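Hullano Desk Humidifier, Set-up Guide
Section 4: First fill, first run, hard water

Read section 3 first if the tank is still in its wrap. Tank holds 3,000 ml. Base unit, tank, float cap, two filters, one spare gasket. Missing something, write to Liltbridge before you start, not after.

4.1 Where to put it

1. Flat, level surface. Table or shelf, off the floor.
2. Keep 30 cm clear on every side, more above. Mist lands on things.
3. Not over a radiator. Not next to a heater vent.
4. Route the power cord down the back so it can't be tugged.

Caution: unfinished wood marks. Put a tray under the base.

Note: tile and vinyl are easy to wipe. Carpet isn't, so check the tray after the first night.

4.2 Soak the filter

5. Take one filter out of its bag. Leave the other sealed.
6. Stand it in a cup of cold water, 11 minutes. Longer is fine.
7. Shake off the drips. Don't squeeze, it cracks the core.
8. Push into the base, ribbed end down. Should click.

No click means it's upside down. Flip it and try again.
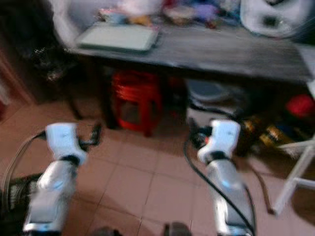

Rhiannon Eynon: mine never clicked until I wet the rubber ring as well. Dry ring just grabs and the filter sits crooked. Ran it like that for a week and got puddles.

OK, added. Step 8a, wet the ring. Will be in the printed copy from July.

4.3 Fill

9. Unplug. Always, every refill.
10. Lift the tank straight up by the handle, turn it over, unscrew the cap.
11. Cold tap water to the line. No hot water, no oils, no vinegar for running (vinegar is for cleaning, see 4.6).
12. Cap back on, hand tight. Turn upright over the sink and wait for drips. If it drips, reseat the gasket.
13. Lower onto the base slowly. A few big bubbles is normal.

Caution: never pour water straight into the base. The fan is under there and it will not forgive you. Warranty doesn't cover it.

4.4 First run

14. Plug in. Light goes amber, then green.
15. Set the dial to low. Leave it one hour.
16. Faint plastic smell on the first tank, goes away. Burning smell, unplug and stop.
17. Turn up to medium if the room still feels dry. High is for big rooms only.

Output on high is 400 ml an hour, so a full tank won't last the night. Low will.

4.5 Hard water

White dust on the furniture = minerals. Harmless but anoying. Use distilled, or fit the Issa cartridge (sold seperately) in the cap slot.

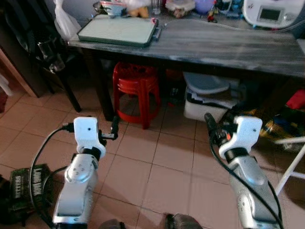
Can I use water from a filter jug in place of distilled?
It helps a little, but most jugs leave the minerals in, so expect some dust and clean the base more often.

Dovavgate model owners: your cap has no slot. Distilled only.

4.6 Weekly clean

18. Unplug, empty tank and base.
19. One part white vinegar to two parts water, into the base up to the rim mark. 20 minutes.
20. Soft brush on the disk. No metal, no scouring pad.
21. Rinse twice, dry with a cloth, put back togther.

Storing it for the summer: dry everything overnight with the cap off, throw out the used filter, box it. Corrections to Rima Matar at the Liltbridge help desk, put the section number in the subject line.

Section 5 covers the timer and the child lock.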